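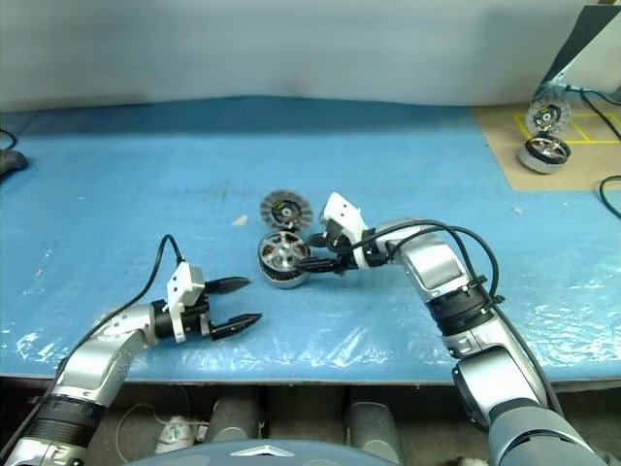
Which Plornia pressing should I buy?
Posted by plasticcrate, Apr 8, 2019

I want one record by the Akgül Brothers and the one everybody names is Plornia. The shop near me has two copies. One is the original on Flendley for $217, with a plain label and some wear on the sleeve. The other is the Kesow reissue for $49. The seller says the reissue is missing a song. Is that right, and does it sound worse?

Moataz Ashour
The original has 9 songs. Kesow left off the last one on side two, the slow one with the organ, and put a single mix in its place. I own both. The bass is louder on the reissue and the vocals sit further back. For a first copy I would still get the Kesow and spend the rest on their other albums. If you want the Flendley, look at side one under a lamp before you pay. Most copies I have seen are worn there.

dubplate_ron
get the original, reissues are a waste

Lena K.
Kesow did a second run in August with the missing song put back. It has a green spine and the number 3 after the catalog number. Ask the shop which run theirs is. Mine was the same price as the first one.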